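Night freight at Clasthorpe: is the second ramp worth it?
2 min read
August, posted by Willy Boersma 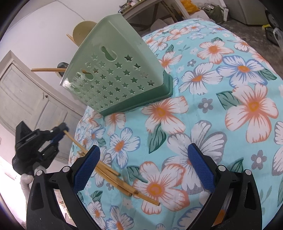
Green basket on its side, utensils sticking out.

willyb: So the county wants a second cargo ramp at Clasthorpe airfield, on the grass past the old fuel shed. I drove for Dewan for 23 years, mostly airport pickups, and I'm all for it! Right now the trucks line up on Route 202 before the gate opens at 4 a.m. and the feeder plane sits there waiting on one loader (one!). Anybody else go to the open house?

fransbakker: I went. Nice maps, thin on numbers. They showed 31 truck trips a night and I asked if that was in and out or just in. Got two different answers from two people at the same table.

zorka_lane: We live under the approach and I'm a no. The turboprops I can sleep through, it's the reverse beepers on the trucks. Put in the ramp and you get more beepers, closer to us.

willyb: Fair, but the new ramp is on the far side from you, isn't it? Past the shed?

zorka_lane: The ramp is. The access road comes right along our back fence. Look at sheet 2.

willyb: Huh. OK, I missed that, I was looking at the apron drawings the whole time.

jideckfan: Most of what goes through there is Jideck's parts anyway, and they could truck it all to the big airport if they had to. Why should the county pour concrete for one shipper?

fransbakker: Don't agree with that. If Jideck leaves, the feeder flight goes, and then the small stuff goes too. My brother-in-law gets lab samples off that plane. But I'd want them paying a decent share of it.

jideckfan: Then put the share in writing before anybody votes. That's my whole gripe.

zorka_lane: And move the road.

willyb: I could live with both of those. Frans, did you keep the comment form? Mine went through the wash.

fransbakker: Got a spare, I'll drop it off tonight.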